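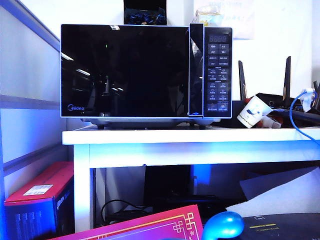
Tabletop Microwave Oven and Mesh Task Chair: Equipment Listing

Location: Kudthorpe building, shared workroom
Listing maintained by: Roxana Olteanu
Last revised: February

This page covers the two equipment types in the shared workroom that are open to all users: one Midea microwave oven and the high-back mesh chairs. Desks and network hardware are listed separately under fixed assets. Requests to move, exchange or retire any item on this page go to Mircea Ghiță at the equipment desk.

Item 1. Microwave oven

Type: tabletop, side-hinged door, touch controls
Make: Midea
Finish: black glass door, silver-gray trim, black control panel
Handle: vertical bar, between door window and panel
Display: digital, above the keypad
Keypad: two columns of touch buttons, two larger buttons at the bottom
Panel language: Chinese
Asset number: K-333
Position: on the white table, next to the wireless router

The oven stands on feet that lift the base slightly above the tabletop. Air moves through this gap, so do not slide paper, trays or cloth under the unit. Leave the top panel clear while the oven is running and for a few minutes afterward. Bags and packaging placed on top should be taken down before use.

The panel is marked with icons and Chinese characters. An English key card was prepared by Delia Zamfir and is kept at the equipment desk; copies are available on request. The card follows the layout of the panel from the top row down. Do not stick labels directly on the buttons. Adhesive residue makes the touch surface unreliable and is hard to remove without scratching the gloss.

The oven and the router share a table. Wireless connections in the room may slow down while the oven is in use. If a connection drops, wait for the heating cycle to end before reporting a fault. Do not move the router to another surface. Its position is recorded in the network plan.

Cleaning: switch off at the outlet. Wipe the glass with a soft cloth and mild soap, then dry. No abrasive pads. The door glass is highly reflective and shows streaks, which can be removed with a second pass using a dry cloth. Interior cleaning is the responsibility of the last user.

Not permitted: metal containers, sealed jars, foil-lined bags, laboratory samples, adhesives.
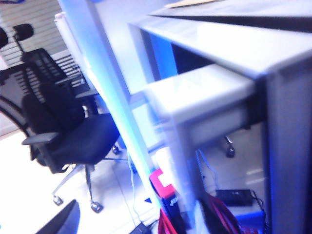
Item 2. Mesh task chair, high back

Type: office chair with headrest and armrests
Color: black
Back: tall, black mesh
Headrest: padded, mounted on a post above the back
Seat: wide cushion, rounded front edge
Base: star-shaped, silver-gray, with dark casters
Supplier: Skarico
Supplier reference: SK-22

The chair is intended for desk work. The open mesh needs no fabric treatment and should not be covered with jackets or plastic sleeves for long periods. Weight on one side of the back pulls the mesh out of line over time.

The casters are suited to hard floors. On the white floor in this room they roll freely, and a chair left standing away from a desk can drift if bumped. Return chairs to a desk after use, and keep them off cables. A cable caught in a caster should be freed by lifting the chair, never by pulling the cable.

Setup: sit fully back with both feet flat on the floor. Set seat height first, then the headrest. The headrest should touch the back of the head without pushing it forward. Armrests should pass under the desk edge or stop just short of it. Repeated contact between armrest pads and the desk edge wears both surfaces, and pads worn this way are not covered by the Skarico warranty. 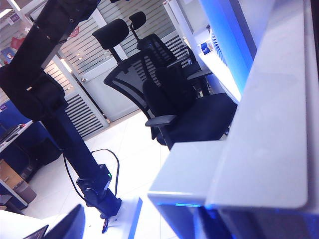
Chairs parked near the glass door must leave the handle side clear and must not touch the striped panels. The headrest is the highest point and usually the first part to make contact when a chair is rolled backward.

Inspection: base, casters and headrest post are checked every 1000 hours of logged room use. Refugio Bautista carries out the check and replaces casters as a full set. A single replaced caster gives an uneven roll and is treated as a temporary repair only.

Spare parts held in stock: caster sets, armrest pads, headrest pads. Mesh backs are ordered from Skarico and take about 40 days to arrive.

Fault reports: give the item number, the asset or supplier reference, and a short account of the fault. Reports for the oven and for the chairs should be filed separately.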